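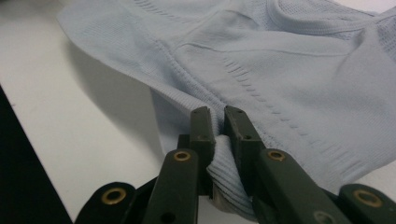 The hand-held gripper with a fold of ribbed hem between its fingers.

Features > Work > Making things

Teaching a robot to fold a top, one pinch at a time

I'd been in Stetow for less than an hour when Zoriana Nechyporuk put a gripper in my hand and told me to pick up a sock. I picked up a sock. "Lovely," she said. "Now do it as if you've never had fingertips."

Zoriana teaches robots to handle laundry, or that's how she puts it to her mum. Her job at Jireo is on a project called Cillow, and most of her working day goes on folding clothes with a pair of mechanical fingers she squeezes open and shut by hand. A camera rides along on the tool, and whatever it sees goes off to be learned from later. The robot doesn't have to be in the building, which I'll admit I found a bit disappointing (I'd been hoping for a big arm and some sparks).

"Everyone wants the arm!" she said when I asked. "We've got arms. They're upstairs and they're very slow. If I taught the arm directly I'd get a handful of goes in a morning. With this I can do up to 100 in a day, if my wrist holds out and the clothes behave."

I asked what she meant by teaching it directly, and she got up to act it out. There are two ways she's done it. In the first you take hold of the robot's arm yourself and drag it through the job, a bit like helping a toddler hold a crayon. In the second you sit back with a pair of controllers and drive it from a chair. She did that for the best part of a year before the hand-held tools came along.

"Driving is odd," she said. "You're looking at a screen, your hands are here, the robot's hands are over there, and you can't feel a thing. You go to pick up a sleeve and you've no idea whether you've got one layer or two until it starts to lift. I used to hold my breath. My boss came by once and asked if I was all right, I'd gone such a funny colour."

And with the gripper? She thinks you do get a little of the feeling back. It comes up through the fingers of the tool, very faintly, and you learn to read it. "It's like stirring a pan with a long spoon. You know when something's catching on the bottom."

What I hadn't reckoned on is how much of this is about knitwear. Zoriana has strong views on it. Shirts she doesn't mind, tea towels she calls a holiday, but a stretchy ribbed top is what she gives new starters when they get cocky. Ribbing grips itself, she says, and when you pull one bit the rest comes along a moment afterwards, or doesn't. Seams help, because they're stiffer and you can find them by feel. Hems are good too.

"A hem is a handle," she said. "People go for a corner, because that's what you'd do with a towel. A top hasn't really got corners. So I look for a hem or a neckband, something with a bit of body to it, and I get a proper fold of it between the fingers before I go anywhere. If you only catch the very edge, it'll slide out halfway across and you've got a sausage."

She let me have a go with a pale blue ribbed top, and I made a sausage. Then I made another. The tool is less clumsy than I'd feared, but the fingers are square and fat and they hide the very thing you want to look at, so for the last little stretch you're going on faith. My instinct was to swoop in fast and grab. Zoriana's is to come down slowly with the fingers wide apart and stop short. 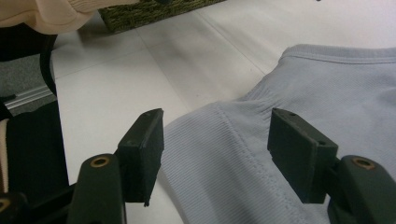
"There, hold it there," she kept telling me. "Look before you close. Where's your seam going? Where's the neck?" She likes to come in with a seam running between the fingers if she can, so that she knows which way the cloth is going to want to fold. Only then does she squeeze, and even the squeeze is slower than mine. I asked if the robot really needed to see all that dithering and she laughed at me.

"It's the bit it needs most! If I do it the way I'd do it at home, flick, flick, done, there's nothing to copy. It's all in my thumbs and I couldn't tell you how I did it either. I've got to do it so the looking shows."

This took her a while to learn. Her first batch for Cillow was thrown out, all of it, and she was cross for a week. She'd been too tidy, it seems. Every top had been smoothed out nicely before she began, every fold came off first time, and when they tried what had been learned on the arm upstairs it went to pieces the moment it met a crease. It had never seen one go wrong.

So now she's messy on purpose. She drops things from a height and starts from wherever they land. She works on tables and she works on floors, with daylight and without, and she has trained herself not to tidy the surroundings first. If she fumbles a pick-up she leaves the fumble in and shows how she got out of it. There are 19 garments in the current set, a good few of them from the charity shop near Ferraro, the café where we'd gone for toasties at one o'clock and where she folded her napkin into thirds without noticing.

Does it work, then? I wanted a yes. What I got was a see-saw of the hand. Towels, yes. T-shirts, mostly, if you aren't fussy about the sleeves. Anything thin and stretchy, ask her again in July. A good fold on the arm takes 4 minutes at the moment, and she can do one in the time it takes to say so.

"People ask me if it's depressing," she said, "and I can see why, I spend all day showing something how to do a job I can do with my eyes shut. But I never knew how I did it! I folded clothes for thirty-odd years and never once thought about where my left hand was. Now I can't stop. I watch people in shops. I watched a girl on a till do a jumper the other day in two moves and I nearly asked her to do it again."

"Did you?"

"I bought the jumper. Then I went home and had a go, and I still can't get it in fewer than five."

She's had to work out some rules for herself. No radio with a strong beat, as she found she was folding in time to it and all her goes came out the same length. Sleeves rolled up, so her own cuffs don't wander into view. A break when she starts to get smooth, which sounds backwards until you've watched her. And no laundry at home on a Sunday, that one being for her own sake. Her husband does it. She says he folds the tops in half and then in half again and puts them away with the necks all anyhow, and she sits on her hands.

I had one more try before my train. I came in slowly, waited, found the hem, got a decent fold of it and squeezed, and carried it over to the far side without dropping it. Zoriana clapped. Then she pointed out that I'd put it down inside out.

Got a job we should come and try? Write to the features desk | © All rights reserved | Back to top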